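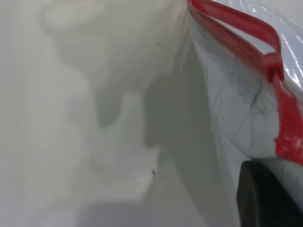
Last modified: November 25, 2022

Sutow Pouch Set: data card

Summary

The Sutow Pouch Set is a collection of robot demonstrations with one kind of object: a clear plastic pouch with a red zipper closure. It was recorded at the Estham bench by the Andar manipulation group. It contains 207 episodes, each stored with video, joint readings and a text label. The set is meant for training and testing imitation policies on thin, flexible, see-through objects.

Tasks

Every episode carries one of 4 task labels.

open_zip: grasp the slider and pull it along the track
close_zip: the same in the other direction
lift_pouch: grasp the pouch at the sealed edge and raise it clear of the table
flatten: press or drag the pouch until it lies flat

Labels were typed by the operator before the episode started. They state the intent. A separate field, outcome, holds the result as judged on playback, and the two should be read together.

Object and start state

Pouches are used with paper inside or without. With paper, the sheets are blank and fill most of the interior, leaving a narrow clear margin at the edges. The field contents is set to paper or none. Pouch position and rotation are changed by hand between episodes, and no fixture or tape is used to hold the pouch down. The zipper may face any side of the table.

The table is off-white and matte. Lighting comes from overhead and was not diffused. Glare on the film moves when the pouch moves, and a policy that relies on highlights to find the pouch will do badly under other lamps.

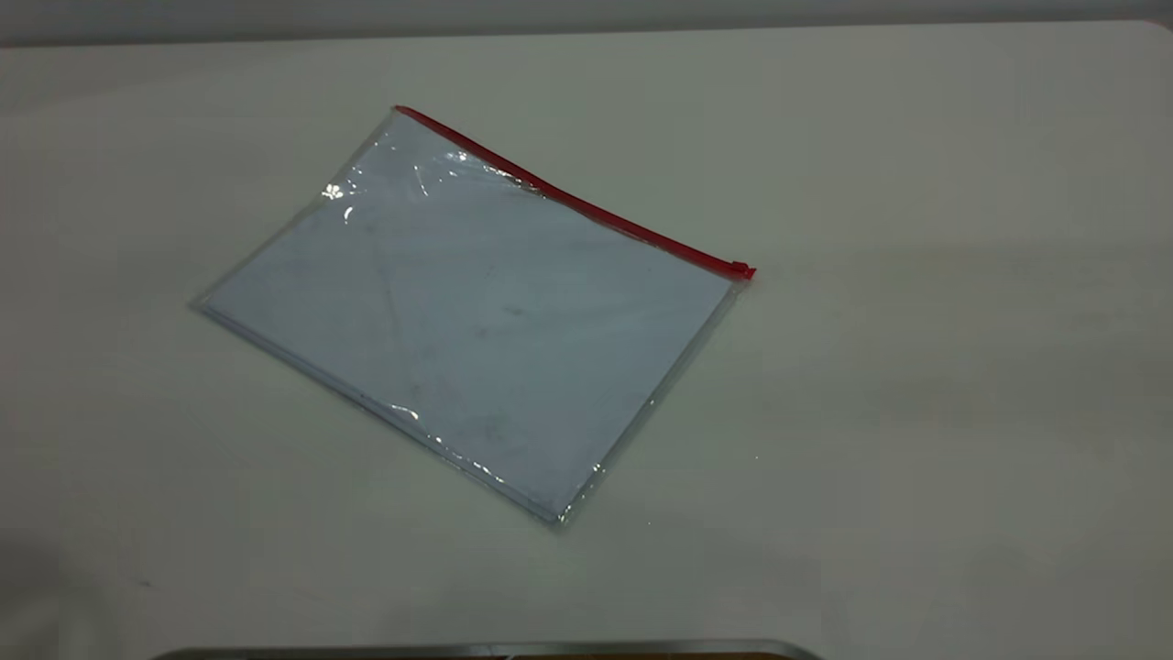

Recording

Two camera streams are stored per episode, one from a fixed camera and one from the wrist. They are aligned to the joint log by host clock. Frames dropped by either camera are listed in drops.csv and have not been filled in.

The wrist stream needs some care. At close range the film and the zipper are often out of focus, and the finger covers the lower right corner of the image. Fast moves blur the whole view. Blurred frames were kept in the release; removing them would break the timing between images and actions. A per-frame sharpness score is supplied for users who prefer to mask them.
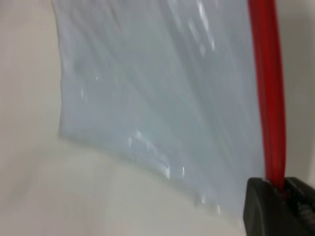
Wrist view, pouch gripped at the red zipper edge.

Files

episodes/ holds one folder per episode, numbered from 000
episodes/NNN/fixed.mp4
episodes/NNN/wrist.mp4
episodes/NNN/joints.csv
episodes/NNN/meta.json
splits/ holds train, validation and test lists
drops.csv
CHANGES.txt

Splits are made by recording session, so episodes from one session never appear in two lists. Please keep to these lists when reporting results. A random split puts near-identical start states on both sides and gives scores that are too high.

Known problems

Small specks are present on the table in many episodes. They are not labeled.

In the first sessions, recorded in May, the outcome field was filled in during recording. It was checked again later and corrected in 5 episodes. The old values are kept in meta.json under outcome_v0.

Gripper force was not logged. Finger position is in joints.csv, but on film this thin it says little about whether the grasp is holding.

The arm shades part of the table in the fixed view. Color thresholds set on a clear table should be tested again with the arm over the pouch. The Marín baseline, included in tools/, uses the red track to estimate pouch rotation and loses it when the gripper covers an end of the zipper.
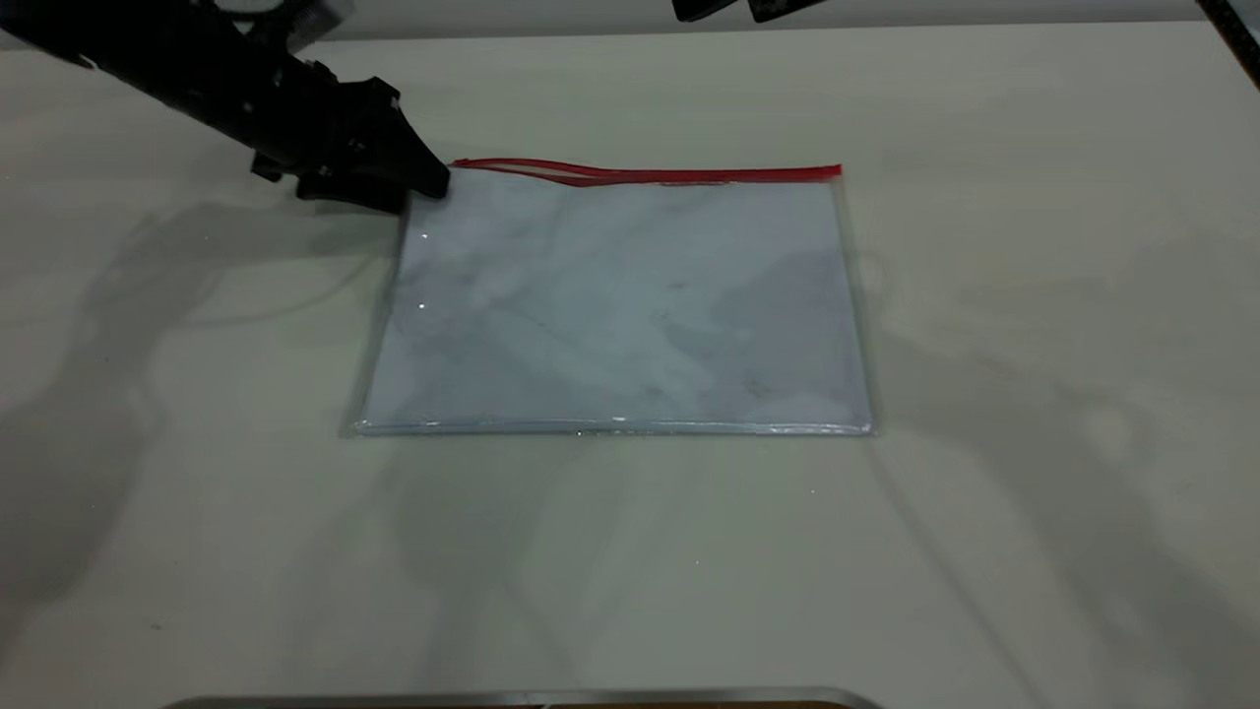 Can failed episodes be used for training?
They can, if the outcome field is passed to the model or used as a filter. The baseline was trained on successful episodes only. Failed episodes are included in all three splits and are marked outcome: fail.

Use and limits

The set covers one object type on one bench. It should not be used to make claims about bags in general, or about opaque film. Zippers without a slider are not included.

Changes

Version 2 adds the sharpness scores and the corrected outcome values. Episode numbers are the same as in the first version.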